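The Grip That Would Not Let Go
A packing cell at Custier kept stopping with a bottle in its fingers. The cause was a setting no one had looked at since April.
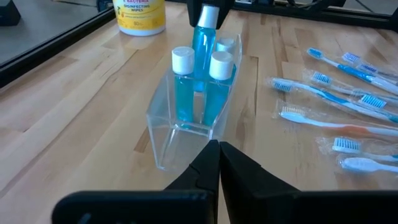 One arm holds the tall mouthwash bottle by its cap while the second arm waits at the front of the clear holder.

The fault first showed up at 7 in the morning, before the packing benches had filled. The arm had a bottle by the cap and was meant to let go once it stood in the holder. The fingers stayed shut. When the arm began to rise, the bottle rose with it and the holder tipped over.

"The log said the gripper was open," says Štefánia Procházka, the controls engineer at Custier, which packs travel kits for hotels and clinics. "I was looking at it, and it was closed."

She ran the same move 200 times over the next two shifts. The gripper failed to open on 15 of them. Each time, the software reported a normal release and sent the next command.

The first suspect was the cap. A tall bottle held at the top can lean, and a leaning cap can wedge between the fingers. Procházka swapped in shorter bottles and got the same result. She changed the finger pads. She changed a cable. Wrapped toothbrushes, picked by the same arm, stuck as well.

The answer was in the Pakisum controller. An update in April had changed how it confirmed a release. The old version read the position of the fingers. The new one checked only that the open command had been received. If the command arrived while the motor was still tightening, it was dropped, and the arm moved anyway.

Bohumila Dvořáček, who handles machine safety at the plant, was more worried about the second arm. It starts its own reach when the first one reports a release. On nine of the failed runs it was already moving toward a bottle the other arm still held.

"Those two could have met with someone's hand nearby," she says. She locked the cell out until the position check was back.

The repair took an afternoon. Both arms now wait for a finger reading before they move, and a missing reading stops the cell. Custier has asked Pakisum to list changes to release checks on the first page of its update notes. The cell at the company's Meesuk site runs the same version and is still locked out.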